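Search the list archive
Enter keywords
Go

Re: [smalltraders] When did you take on your first person?
Apr 12, 2026

Hello all,

I've been meaning to answer Frauke's message for a good while, and then the quarter end came along and swallowed me whole, so apologies for digging up a thread the rest of you have probably forgotten. I've pasted her original in below for anyone who joined in March.

Frauke Rothe wrote:
> I have been running Reinholz on my own for 7 years now, and I have
> come to the point where I either turn orders away or pay somebody to
> help me. I have 3000 put by for it, and that frightens me, as it took
> so long to save. How did you all decide? Did you wait until you could
> afford a full wage, or did you jump? And what did you hand over first?
> My husband says the bookkeeping, my sister says the packing, and I
> would like to keep hold of both!
>
> Frauke

Well, Frauke, I jumped, and I'd love to tell you it was a considered leap, but I was tired and a bit cross, and I put a card up in the post office in Giltuswood the same afternoon. (I don't recommend this. I got one reply from a very nice man who thought I was selling a piano.) It was the following spring before I did it properly, with a written list of what I wanted done and how many hours I could pay for, and that list did me more good than all the business books on my shelf put together.

The way I made it was to keep a notebook by the kettle for a month and put down each job as I finished it, with the time it took. I was sure that most of my day went on customers. It didn't, not by a long way! It went on answering the same few questions by email, chasing couriers, and retyping addresses from one screen into another. My bookkeeping, which I moaned about to anybody who'd stand still, came to an evening a fortnight. So with the greatest respect to your husband, I'd look at your own month before you take his advice or your sister's or mine.

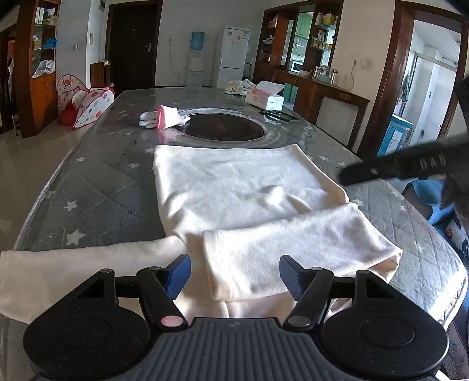
As for the money, I didn't wait for a full wage and I'm glad of it. I started with two mornings a week, and I worked out what those would cost me over three months, including the bits people forget, like holiday pay and the insurance. It came to 1396 at the time, and I moved that sum into a separate account so that I couldn't nibble at it when a big bill came in. Once it was sitting there I stopped lying awake, as I knew that even if not a single extra order turned up I could keep my promise to the person I'd taken on. Wages have gone up a good deal, so please don't borrow my figure, but I think the separate account would suit you very well.

One thing I got badly wrong was the handing over. I hovered. I'd give a job away in the morning and by lunchtime I'd be peering over a shoulder and saying "oh, I usually do it like this", and I can only marvel at how patient everybody was with me. A friend who runs Drelter told me to go out for the whole of the second morning, and I did, and sat in the car park at the garden centre with a flask of tea feeling like a parent on the first day of school. When I came back there were 154 emails dealt with and a much better way of sorting them than mine. I still use it.

On software, since a couple of people asked further up the thread, we put our shared jobs into Drimari and it does us nicely, but a wall calendar and a fat pen got us through the whole of the first year and I wouldn't let the choosing of a system hold you up. Do talk to a proper payroll person before the first payday, though. Mine charged very little and spotted that I'd filled in one form twice and another one not at all.

Frauke, do write back and say what your notebook turns up, if you keep one. I'm happy to send you my old list of jobs as well. It's rather scruffy and there's a recipe for marrow chutney on the back, but you'd be welcome to it.

Warmest wishes to everyone,
Maureen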